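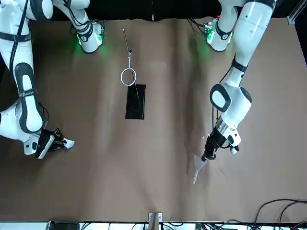

HOSP 201 – Restaurant Operations
Week 6 notes: menu costing and the small menu
Instructor: Quang Doãn

Reading before next class: ch. 4, plus the Flendosau handout (course page, bottom of the list)

Picking up from last time. Food cost % = cost of ingredients ÷ menu price (before tax). Use the price before GST, half the class didn't on the last worksheet.

Worked one, the Flendosau lunch counter:
- braised pork bowl, ingredients $4.39, menu price $14
- 4.39 ÷ 14 = 31.4%
- target was 30%, so over

Options: put the price up to $14.75 (29.8%), trim the portion, or change the garnish. They changed the garnish. Pickled daikon instead of the herb salad, saved 31 cents a bowl, now 29.1%. Check it yourself.

Don't forget the "free" stuff. Chili oil, napkins, takeout lids. Lids are packaging, not food, seperate line. Chili oil IS food.

Yield
Buy price is not the usable price. Onions at $2 a kilo, lose 10% to peel and ends, so really $2.22. Fish is much worse. Do a yield test on every protein, write it down, redo it when the supplier changes.

Small menus
Ingvar Vestergaard (Dimasberg, guest talk in February) cut his dinner menu down to nine mains. Main points from his talk:
- less spoilage, walk-in half as full
- prep list fits on one sheet
- regulars complained for a month, mostly about the schnitzel
- schnitzel came back as a special

His rule: every perishable goes in at least two dishes. If it's only in one, why are you buying it? Good exam material, hint.

Covers
Dimasberg did 306 covers in the week we looked at, sales $9,180. Average cheque = 9,180 ÷ 306 = $30. Lunch and dinner lumped together there, wich hides a lot. Always split by daypart if the till lets you.

For the tutorial
Cost one dish from a place in your neighbourhood. Menu price from their board, ingredients from the wholesale list (room 14, or ask me). Show yield. One page, metric please. Pairs are fine, both names on it.

Still to do: labour cost, prime cost, the Limeck case. Bring a calculator, phones away for the quiz.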